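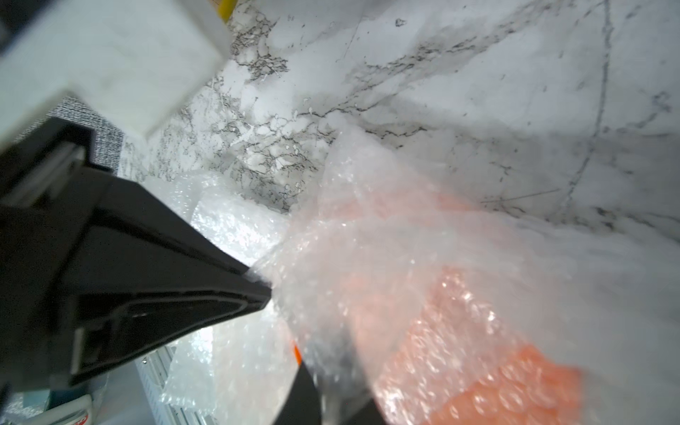 Stillthorpe wrote in to ask whether a second arm should come out of this year's equipment money or wait for next year's, and whether anyone has budgeted for fingers yet. Fair questions, both of them, and they pushed me into finally writing up the packing bench plan I promised you all back in September.

So, where we are. The arm itself was the easy bit to buy. We put in one request, got two quotes (Lumbao and Grillska, for those keeping track), picked Grillska on delivery time and were done by lunch. What I got badly wrong was everything around it. I had one line on my sheet that said "extras" and I'd put $445 next to it, which I think I copied from the label printer the year before. Please don't do that! The extras line for the next round is $2,893 and I'd still call it tight.

Most of that is fingers, mounts and a spare wrist camera. Fingers are a consumable, and I wish I'd treated them that way from the start. I'm now planning on a fresh pair every 23 weeks, ordered ahead, with one pair always in the drawer. If your site is a lot busier than ours, shorten that. If you only run on Tuesday afternoons like the Skosesthorpe folks, you can probably stretch it and spend the difference on lighting.

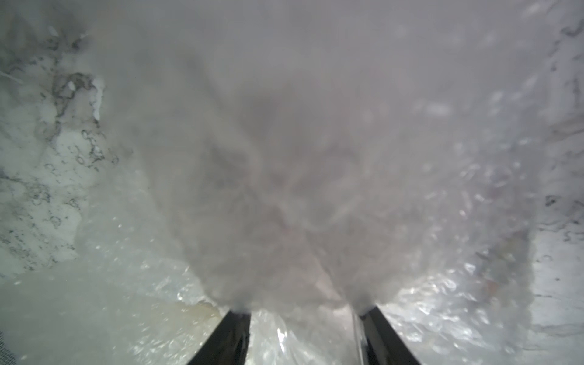

Lighting is the other thing I'd move up the list, and I know it's dull to spend money on lamps when there's a shiny gripper catalog open on the desk. I had it down as a "maybe later" item for the longest time. But go and look at what the wrist camera has to work with when it gets in close on clear plastic – little sparkles all over the creases and a big pale blur right between the fingertips – and then tell me you'd leave the lamps for last. I've penciled in softer lights on a movable stand for both benches, and if there's money left over I'd like to try a second camera mounted off to the side. Get the stand with the heavy base. It costs more and you will be glad.

Now, bubble wrap. A few of you have asked if we could cut the budget by keeping the arm on plain cardboard boxes and letting people handle anything wrapped. You could, and for a small site I wouldn't argue. For us the wrapped stuff is the whole reason we asked for the money, so I'm keeping it in the plan and setting aside time for it as well as cash. Staff hours for setup belong on the sheet too, by the way. I left them off last time and had a very awkward chat about it.

Back to the Stillthorpe question. My own vote is to wait on the second arm and spend this year on fingers, lights and hours. Grillska has told me their quote holds until the end of the quarter, so there's a little room to change my mind, and if Lumbao comes back with something better on the mounts I'll pass it along.

The planning sheet is in the shared folder, with the old numbers left in so you can see how far off I was. Add your site in the next empty column and leave the gray cells alone – those are formulas, and I've already had to rebuild them once.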